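Joneck Questions "Silent Desk" Claims, Publishes Its Own Test

14 Sep 2018 — Joneck, the office acoustics consultancy, today released a short study of soft desk coverings and found little to support the promises made for them.

Sellers say a covered desk makes an open office quieter. Joneck measured noise in 2 offices over 3 weeks in May and logged almost 2000 readings. The drop was too small for most workers to notice. 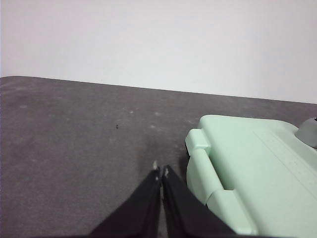 A gray tabletop with a matte, fabric-like surface against a white wall.

"People are being asked to pay for quiet and they are getting a nicer desk," said Dayana Jaramillo, who led the study. "We'd like to see the sellers' numbers. So far we have seen brochures."

The full study is free on request.

Press contact: Faustino Barrera, Joneck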